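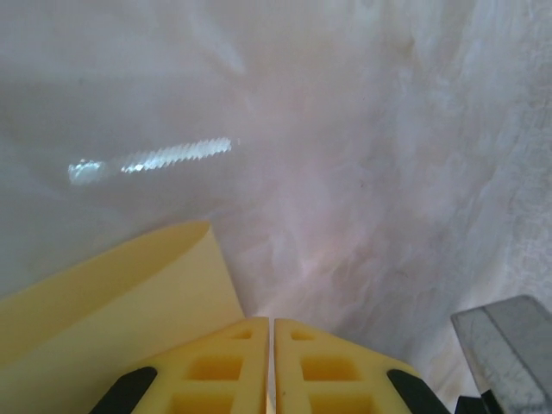
Fig. 1. Translucent white material, creased, with glare across it

Morning Light and Sleep in Student Rooms
Ada D'Amico, with Juwita Ong and Elias Bataineh
24 November 2021

Why I picked this

My room faces east and I am not a morning person. In September I was waking up way before my alarm, grumpy and squinting, and when I complained about it in class it seemed like half the room had the same problem (the other half sleep in the basement of Koreson Hall and couldn't care less!). So when Mr. Levchenko said we could choose our own topics, I already had mine. Do people with brighter rooms in the morning really sleep less, or do they just grumble more?

What we did

We got 34 students to keep a sleep diary for two weeks in October. Every morning they wrote down when they woke up, whether it was before the alarm, and how rested they felt from one to five. Juwita made the diary sheets and also chased people down for them, and she deserves a medal for that.

For the light part, Elias borrowed a meter from the physics lab. We visited each room once at 8 in the morning, put the meter on the pillow with the window covered however that person usually has it, and wrote down the reading. The brightest pillow came out at 595 lux. That was a room with one thin sheer on the window and nothing else, and the guy living there told us he sleeps with a T-shirt over his face.

We called anything over 400 lux a bright room. I'll admit we picked that line after looking at the readings, and next time I'd choose it first.

What people hang up

I expected everybody to have the plain blinds the building came with, but it was all over the place. Some had sheers, some had heavy drapes from home, one had a beach towel and clothespins. Sheer fabric is lovely in the afternoon, it spreads the sun around and softens everything, but it does very little about a low sun coming straight at you. A thicker, solid cloth helps a lot more, even a pale one, though the gaps at the sides still leak.

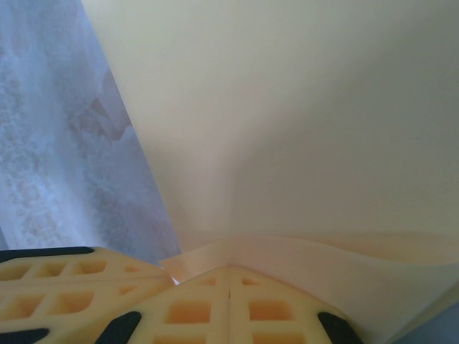
What we found

People in the bright rooms did wake before their alarms more often, so I felt pretty smug for a day or so. Then Elias compared the rested scores and they were nearly the same in both groups. Bedtime mattered much more. The late-to-bed people felt lousy whichever way their window pointed, me included.

Problems

One light reading per room isn't enough, and a couple of those mornings were cloudy. Amirul Wuisan lost his diary for three days and filled it in from memory, so we left those days out. I'd also like to try it again in spring, when the sun is up a lot earlier.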